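Ciltwood Robot Builders > Grippers and end effectors

Thread: Arm drops boxes, holds flat packets perfectly. Width scaling?

tinwhistle
Started 2025-11-03

Right, I've got a lovely one for you all. I've been chewing on it all weekend and I'm half delighted and half ready to throw the arm out of the window.

Background for anyone who hasn't followed my build log: I collect pick-up demos with hand-held grippers, turn the recordings into training data with Plaketti, train overnight, and run the result on my Eritari arm in the spare room. Snacks, mostly. Crinkly packets, little boxes, bars, anything from the shopping that has an awkward shape. I'm after a policy that can tidy a mixed heap without being told what each thing is, and until the latest batch it was going brilliantly!

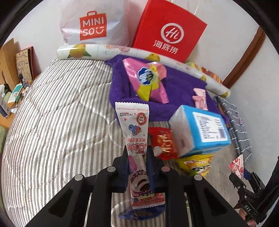 The batch that broke it has 533 episodes in it. I trained on that plus everything older, same settings, same seed. On the arm it now goes like this:

Flat packets: perfect. Better than before, if anything.
Pillow-shaped bags with air in them: picks up most of them, loses a few on the way up.
Boxes: hopeless. Fingers go either side in exactly the right place, stop short of the cardboard, and the arm rises with great confidence holding nothing at all.

I've checked the finger pads and swapped them. I've run the arm's own open/close test and the jaw goes where it's told. I put the old checkpoint back on and the boxes are fine again, so I'm fairly sure it's the data and the hardware is innocent.

Now the part I'm less cheerful about. On Saturday it got a box half gripped, lost it about a hand's height up, and the box rolled towards the edge. I reached in for it without thinking. The arm was already on its way to the drop-off bin and it clouted me on the wrist. No harm done beyond a bruise and some language, but I wanted to put it in the post and not leave it out.

Any ideas on the boxes?

---

mossy_relay

Ooh, nice symptoms. Error that grows with the size of the object makes me think scale and not offset. If the zero was off you'd be missing the flat ones first, those have the least room for error.

What's the jaw range in your logs, and is it the same in every session?

---

halfpint_hob

My money's on the pads. I know you swapped them, but swapped them for what? I had a set of soft ones from Ruggiero that were fine on film packets and slid straight off printed card. Boxes are shiny, bags give a bit and the pad sinks in. Same pattern you're seeing.

---

tinwhistle

halfpint_hob: a like-for-like set out of the same bag, and the old checkpoint works on both sets. Also the fingers aren't sliding, they aren't touching. I can get a sheet of paper down the side. Worth asking though, I did go and look again!

mossy_relay: full open should log as 800. I haven't looked session by session, I've only looked at the merged file. Going to do that now.

---

halfpint_hob

Fair enough, paper down the side rules me out. I withdraw the pads and will sulk in the corner.

---

dormouse_ctrl

Before everybody gets excited about scale factors, could we stay on the wrist for a minute? You have an arm in a spare room, no barrier, running a policy you knew was misbehaving, and you were near enough to reach in. I'd stop running it until you've got a stop button in your other hand. The boxes can wait.

---

quayside_q

Bit strong. It's a small arm on a tabletop and a bruise. I've had worse off a kitchen drawer. If we all stopped each time one of these things bumped us there'd be no forum.

---

dormouse_ctrl

It was a bruise because it was a wrist. Same move with somebody's face down at table height looking at where the fingers are going (and we all do that, I've done it, it's the most interesting place in the room) and you're having a different conversation. I love this hobby to bits and I'm not telling anyone to give it up. A button and a speed limit is a cheap evening.

---

quayside_q

All right, the face thing I'll give you. I do exactly that.

I still think people get put off when the first reply to a fun fault is a telling-off.

---

mossy_relay

It was the fourth reply, to be fair.

---

tinwhistle

No offence taken by anyone here. Dormouse is right that I should've stopped when it started dropping things. I do have a stop button. It was on the far side of the table next to my tea. I've now got it on a long lead and it lives in my left hand, and I've pulled the arm speed right down for anything trained since September.

And now the exciting bit. MOSSY YOU WERE RIGHT.

I split the batch back into sessions and plotted the widest jaw reading in each. All the old sessions top out at 800. In the new batch, 3 sessions top out at 692. Nothing in those sessions ever goes above that.

The jaw isn't sticking, I tried it and it opens the whole way and logs the whole way. It's me. I'd got lazy. After enough hours you stop opening your hand fully between picks, you just relax it far enough to clear the next packet and carry on. I watched some of my recordings back and you can see my technique getting smaller and smaller as the day goes on. 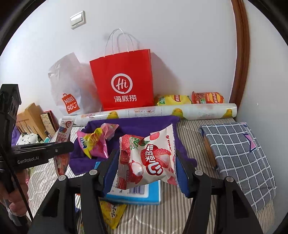
So the raw numbers are correct. What I think happens next is that Plaketti takes the highest reading in a session as fully open and stretches everything to fit. Anyone able to confirm? I had a rummage in the settings and there's a line that says "jaw range: auto", which I must have left alone since the day I installed it.

---

mossy_relay

Yes! Auto takes the session maximum. I've just gone and read the converter to make sure. It assumes you open all the way at least once, and if you don't, your 692 becomes 800 and everything below it goes up by the same ratio. Closed stays closed, so a flat packet hardly changes. A box gets written down as a good bit wider than it is, and the arm faithfully leaves you a gap on both sides.

That explains the pillow bags as well. They squash, so some of the time the arm's wrong width still has a bit of bag in it. Enough to lift, not enough to carry.

I can't tell you how pleased I am by this. It's so tidy!

---

bracken_servo

Can I be the awkward one? If only those sessions are wrong and all the older data is right, why is the policy always wrong on boxes? I'd expect it to be muddled, good one time and bad the next.

---

tinwhistle

Good question, and I had to go and check. The older batches have hardly any boxes in them. I did packets and packets and packets all summer. Most of the boxes arrived in this batch, and a lot of them landed in the bad sessions. So for boxes the policy had mainly my duff numbers to learn from.

The old checkpoint managed the boxes with next to no practice at them, which I'm a bit proud of on its behalf.

---

bracken_servo

OK, I'll buy that. I'd still want to see it retrained with only those sessions fixed and nothing else touched before calling it solved.

---

tinwhistle

Already cooking. Range set to fixed, 0 to 800, whole batch converted again, same seed. It'll be done by breakfast.

---

quayside_q

While it cooks: does anyone else think auto is a rotten default? You know the range of your own gripper. It doesn't change.

---

mossy_relay

I'd keep it. Plenty of people here print their own jaws and don't know the range until they measure it, and auto gets them going on the first day. What I'd like is a warning when sessions in one batch disagree with each other. I'll write something up for the Plaketti list.

---

quayside_q

A warning would do me. I'd still flip the default. We shall have to differ.

---

dormouse_ctrl

One more from the department of telling-off, and then I'll leave you be. Why did the arm set off for the bin with nothing in its fingers? Scaling explains the gap. It doesn't explain the trip.

---

tinwhistle

Ha, I was hoping no one would ask. My "have I got it" check is one line and it says that if the jaw hasn't closed all the way, there must be something in it. With flat packets I'd set the threshold tiny and it was fine. With a box, the arm is told to stop at a wide setting, it stops there, the check sees a nice wide jaw and off we go to the bin with a handful of air.

So that's two faults, and the second one was there all along waiting for something thick to come past.

---

dormouse_ctrl

And the second one is what hit you. Compare finger motor current with what it draws closing on nothing. If it never rises, you aren't holding anything. Have it stop where it is and wait for you, no retry.

---

bracken_servo

Seconding current. It's noisy on the Eritari at low speed so average it a bit. I can post my numbers tonight if they'd help.

---

tinwhistle

Yes please!

Morning update: the retrained policy went for the first box, closed on it properly, lifted it, carried it over and put it down. I cheered loudly enough to be told off through the wall. Ran it through the same heap again and the boxes all went in. It lost one pillow bag, and looking at the recording that was an ordinary bad grab near the seal, with the fingers properly closed.

All of that was at low speed with the button in my hand, dormouse, before you ask.

---

dormouse_ctrl

I was going to ask. Well done, that's a cracking result.

---

halfpint_hob

Coming out of my corner to say I checked my own sessions after reading this and two of mine never open fully either. No boxes in them, so I'd never have noticed. Converting the lot again this evening.

---

tinwhistle

Oh brilliant, I'm not the only one! I've started doing one big open and close at the start of each recording now, and one at the end. Current check goes in tonight once bracken's numbers are up, and the speed limit stays on until it's been through the heap a good few times.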